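Re: Flikwood grasping result, 107 objects

tornlabel
Read it twice. They claim the new sampling method holds up on clutter, yet every trial uses the same green backdrop and the same lamp. I'd like to see it in a messy kitchen before I believe the headline.

mmostyn
Myfanwy Mostyn here, I ran part of the replication at Cunthorpe. Fair point on the backdrop. Stacked paper is where we lost most of our trials — brochures slide over each other and the depth map goes flat.

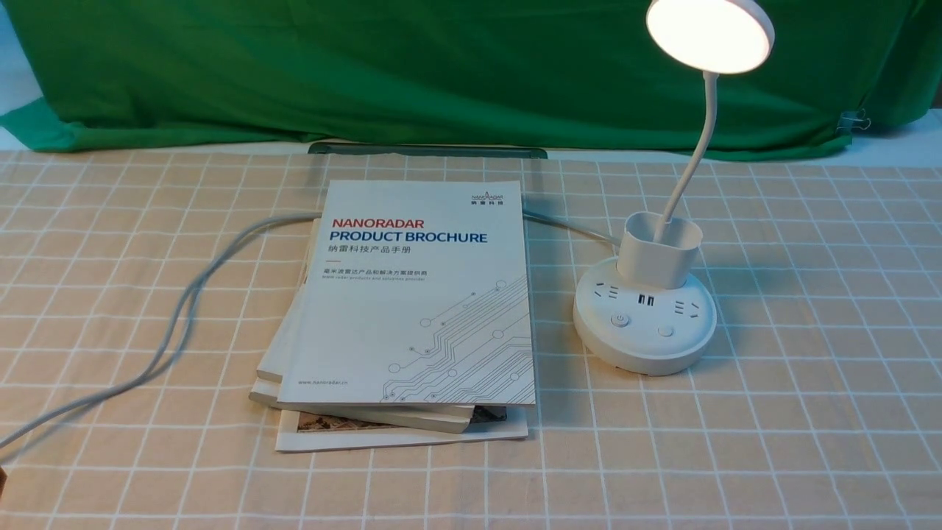 Did the method beat plain random sampling on stacks? By a little, in 14 of our sessions, and we saw no gain in the other 6.

tornlabel
So a coin flip with a nice plot.

paredes_fan
Come on, 14 to 6 isn't a coin flip.

tornlabel
With one table and one lamp it might as well be. Run 1000 trials with the light moved and I'll read it again.

mmostyn
Moving the light is planned for December. I don't expect the gap to survive — but I'd want the numbers first.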